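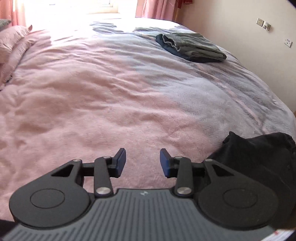
Bed surface as staging area. Folded stack upper right, black garment still to be folded, window at far side.

Nov 20, 2022

Folding notes, bedroom layout. Continues the July entry on the table layout. Isabelle Lachance has the table notes in the Hendora folder if anyone wants to compare, but the page numbers there are off by one after the towel section.

Purpose: settle a working procedure for folding and stacking mixed clothing on a made bed, duvet left on. The table procedure assumes a flat, hard surface and does not carry over. Most people fold on the bed, so the written procedure has to work there.

Surface

Duvet is thick and was left rumpled. Dusty pink on the left and center, pale gray and white herringbone to the right of it, with a narrow pink stripe running diagonally through the herringbone. Did not smooth it before starting. Smoothing helps for a few minutes and then the first heavy item presses a new dent and the fabric bunches up next to it.

Dents matter more than creases. A long shallow crease under a garment can be ignored. A dent under one corner makes that corner drop, and the fold line drifts toward it. On the table the drift was small enough that we never wrote it down. On the duvet I would put it at some 2 cm over the length of a sweater, judged against the edge of the ruler and not measured properly.

The soft pink section grips. Knits stay where they are put and do not slide when the sleeve is pulled across. The drawback is that the underside picks up lint, worse on dark items. Herringbone section is finer and smoother to the hand, less lint. Dark items go on the herringbone from now on.

The stripe is useful as a straight reference when lining up a side seam. Only good when there is no crease beside it pulling it off line. Check before trusting it.

Light

Window at the far side of the bed, bright. Working toward the window means the near side of every fold is in its own shadow. Fine for pale items. Poor for black, where the seam is hard to find by eye and has to be found by touch. Mervin Dhillon suggested a lamp from the near side. Tried it on the table in July and got double shadows, so leaving it alone for now.

The far end of the duvet washes out almost to white in daylight. Do not park pale socks or anything small up there.

Procedure as it stands

1. Pillows to the left edge. Leave them leaning, do not stack flat, they take up too much of the working area.
2. Sort by weight before folding. Heavy items first.
3. Lay garment face down, shoulders toward the window. Press once through the middle with the flat of the hand so it beds into the duvet.
4. Sides in, then sleeves, then bottom up in halves. Thirds are neater but come undone when the stack is carried.
5. Stack at upper right, flat top up, rounded folds facing out to the right.
6. Dark items last, on the herringbone, near side.

Step 3 is the one that differs from the table. Without the press, the garment rides on top of the puffs in the duvet and the side folds open again as soon as the hand leaves.

Stack

Stack at this point is a gray-green garment over a dark navy one. The navy sticks out at the left as a rounded fold and also shows as a band below the gray-green. Same fold board width was used for both, so I had expected the edges to meet. Two candidate causes: navy fabric is bulkier at the fold, or the lower item was placed before the duvet had settled. I favor the second. To check, swap the order and look at which one overhangs.

The gray-green has a flat top and clean rounded edges at the right. Left end is open and wavy, with a lighter edge showing. That is the end to tuck if the stack is going in a drawer on its side. For a shelf it makes no difference.

Stack lies at an angle to the bed. Mervin wants it square. No effect on the folding, but he is right that a square stack is easier to pick up with two hands, because the forearms go in parallel. Will square it before carrying, not before.

Black garment

Left spread and crumpled at lower right. Upper edge has a pointed fold at the left and a broad hump toward the right. The hump has to be flattened outward, away from the stack, before step 3, or the slack ends up under the first side fold. There is a thin line on it that looks like a seam. If it is one, it sets the fold direction. Confirm by hand.

Fold board

Used the Plendutik board, 40 cm at the hinge. Too stiff for the bed. It bridges the dents and the garment sags under it, so the edge comes out longer than the board. Isabelle cut a strip from the Benavides felt sheet and that follows the surface better, but it curls. Next version should be somewhere between the two. The Grullovis sample is on order, cut to 80 cm long so it can be folded double.

Load

Question from the July page: how much can be stacked on a duvet before the bottom item loses its crease. Put a 200 g bag of rice on a folded T-shirt and left it over lunch. Crease held. Not a hard test. Needs repeating with a real stack, jeans at the bottom.

Open items

- Swap stack order, check overhang.
- Lint on dark knits, pink section against herringbone, same garment both times.
- Decide on halves or thirds for anything with a hood. Isabelle says thirds. I have not tried it on a soft surface.
- Rewrite step 5 for left-handed use. At present it has the left hand crossing over the garment to reach the stack.
- Hendora sheet still says "smooth bedding flat before use." Take that line out, or move it to the table version where it means the tablecloth.
- Ruler back to the table drawer.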